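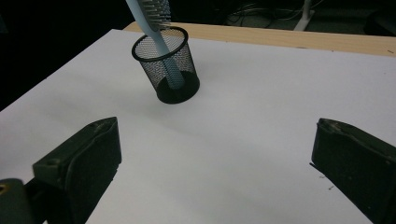

Otness Lab Reports Result on Grasping Tools and See-Through Containers

STERKEVGATE, 29th January. The Otness robotics laboratory has released the results of a study on how robots learn to place objects into narrow containers, and to take them out again, from demonstrations given by people with hand-held grippers.

The study used 1672 demonstrations recorded at the laboratory's Sterkevgate site. Cameras mounted on the grippers supplied the only visual input. Of the full set, 641 demonstrations involved mesh containers, whose sides let the background show through and make the position of the rim harder for a vision system to judge.

A control policy trained on the full set completed 97 percent of test placements with solid-walled cups. With mesh cups the rate was lower by 5 percentage points, a smaller gap than the laboratory had expected. Long, thin items were harder to place than wide ones in both cases.
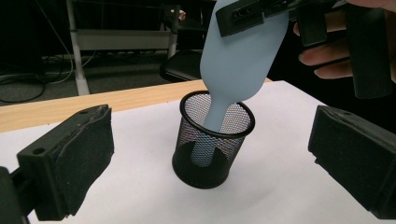 The neck of a light blue bottle inside a black wire-mesh pen cup, with the bottle held in a hand-held gripper.

The laboratory will continue the work with its partner, Burncombe, and expects to publish the recordings in July. A second phase will cover containers with lids and handles.

Otness Robotics Laboratory, Sterkevgate | Press Office | Copyright Otness. All rights reserved. | Back to top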